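# Schneidegemüse: Spielküche Skollance, Bestandskarte

Von Radosław Witkowska
Dezember

## Was in diesem Ordner liegt

Der Ordner beschreibt das Spielgemüse der Spielküche in der Skollance, und zwar nur das Gemüse. Obst hat eine eigene Karte, Backwaren auch, und wer das Plastikhuhn sucht, muss mit Urszula Nowakowski sprechen, die es unter »Sonstiges« führt und davon nicht abzubringen ist.

Gemeint sind die Stücke, die man in zwei Hälften teilen und wieder zusammensetzen kann. Kinder nennen das Kochen. Der Katalog von Plerkero nennt es »Schneidespaß«, und weil die Dateinamen damals aus dem Katalog übernommen wurden, beginnt hier alles mit `schneidespass_`. Das lässt sich nicht mehr ändern, ohne die Verweise in drei anderen Karten zu zerschießen. Ich habe es an einem Freitag versucht.

## Aufbau

- `liste.csv` – eine Zeile pro Hälfte, nicht pro Gemüse
- `paare.csv` – welche Hälfte zu welcher gehört, soweit bekannt
- `bilder/` – Ansichten einzelner Stücke
- `witwen.txt` – Hälften ohne Gegenstück
- `alt/` – bitte nicht hineinsehen

Die Liste umfasst 310 Zeilen. Im Prospekt stand damals »über 1000 Teile«, was stimmt, wenn man die Aufkleber mitzählt und die Tüten vermutlich auch. In `witwen.txt` stehen 70 Einträge. Wer die Spielküche einmal nach einem Regennachmittag gesehen hat, hält das für eine gute Quote.

## Felder in liste.csv

| Feld | Bedeutung |
|---|---|
| `nr` | laufende Nummer, mit Lücken |
| `sorte` | Paprika, Möhre, Aubergine usw. |
| `farbe` | Grundfarbe der Außenseite |
| `seite` | `a` oder `b` |
| `innen` | kurze Beschreibung der Schnittfläche |
| `zustand` | 1 (wie neu) bis 3 (Zahnspuren) |
| `bemerkung` | frei, leider |

Zu `seite`: Es gibt keine linke und keine rechte Hälfte. Wir haben eine Zeit lang so getan, dann hat jemand eine Gurke umgedreht. Seitdem gilt: `a` ist die Hälfte, die zuerst aus der Kiste kam. Das ist willkürlich, aber es steht jetzt in der Liste und soll dort bleiben.

Zu `farbe`: Es zählt die Farbe, die man einem Kind am anderen Ende des Raumes zurufen würde. Gelb heißt gelb. Einträge wie »maisgelb« oder »Richtung Curry« habe ich zusammengeführt. Für Grün gab es elf Schreibweisen, darunter »grün?«.

## Die Schnittfläche ist das Problem

Von außen ist die Zuordnung leicht. Eine Paprika erkennt jeder, auch wenn sie hart ist und beim Hinfallen klackert. Schwierig wird es innen, denn dort hat sich der Hersteller offenbar gefragt, was in Gemüse eigentlich drin ist, und je nach Serie anders geantwortet. Bei manchen Tomaten sieht die Schnittfläche nach Orange aus. Die Zwiebel hat Ringe wie ein Baumstamm und wurde deshalb zwei Jahre lang unter Holz geführt.

Die Paprika gehört zu den besseren Stücken. Gelb, glänzend, oben gelappt, mit zwei kleinen dunkelgrünen Stielresten, dazu weiße Innenhaut und ein Bogen aus winzigen Kernen. Für die Kerne hat jemand eine eigene Form gemacht oder zumindest eine Viertelstunde länger nachgedacht als bei der Zwiebel. In der Mitte sitzt ein runder, matter, beiger Kern, den ich aus keiner echten Paprika kenne.

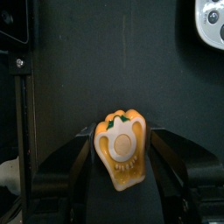

In der Spalte `innen` steht für solche Stücke bitte nur, was beim Sortieren hilft: »weiß, Kerne im Bogen, beige Mitte« reicht völlig. Die frühere Fassung dieses Eintrags war vier Sätze lang und enthielt das Wort »anmutig«. Ich weiß, von wem er war, und habe ihn trotzdem gekürzt.

Die beige Mitte ist außerdem kein Erkennungsmerkmal für die Sorte. Eine runde Scheibe haben auch Stücke, die mit Paprika nichts zu tun haben. Erst den Umriss ansehen, dann die Kerne, dann die Scheibe.

## Wie Paare gebildet werden

1. Gleiche Sorte, gleiche Farbe.
2. Umriss aufeinanderlegen. Was übersteht, gehört nicht zusammen.
3. Halten lassen. Was hält, ist ein Paar.
4. Was nicht hält, aber nach Schritt 2 passt, bekommt in `paare.csv` den Wert `lose`.

Mischpaare gibt es, und sie sind beliebt. Eine halbe Aubergine hing monatelang an einer halben Birne und wurde täglich als Suppe serviert. In der Liste werden beide getrennt geführt, in der Küche dürfen sie zusammenbleiben.

## Bekannte Fehler

- Die Nummern der ersten Kiste wurden doppelt vergeben. Die ältere Zeile gilt.
- »Czerwiński« in der Bemerkung bezeichnet die rote Serie aus dem gleichnamigen Laden und keine Person. Es kamen Nachfragen, ob Herr Czerwiński seine Radieschen zurückhaben möchte.
- Der Zustand wurde von zwei Leuten vergeben. Bei Urszula ist eine 2 noch schön, bei mir nicht mehr.
- Der Mais fehlt. Er war da, als die Kisten aus Bunatthorpe kamen, und steht auch auf dem Packzettel.
- Ein Pilz ist als Gemüse erfasst. Bitte keine E-Mails dazu.

## Reinigung

Lauwarmes Wasser, ein Tropfen Spülmittel, auf dem Gitter trocknen lassen. Nicht in die Spülmaschine. Die Stücke überstehen das zwar, aber die Klettpunkte lösen sich und tauchen dann am echten Geschirr wieder auf. Hälften vor dem Waschen trennen und danach gleich wieder zusammensetzen, sonst wächst `witwen.txt`.

## Änderungen

Neue Stücke bitte unten anhängen und nicht alphabetisch einsortieren. Verlorene Stücke nicht löschen, sondern mit `weg` markieren. Sie kommen wieder, meistens aus einem Gummistiefel.

Fragen zu den Paaren an mich, Fragen zum Zustand an Urszula, Fragen zum Huhn ebenfalls an Urszula.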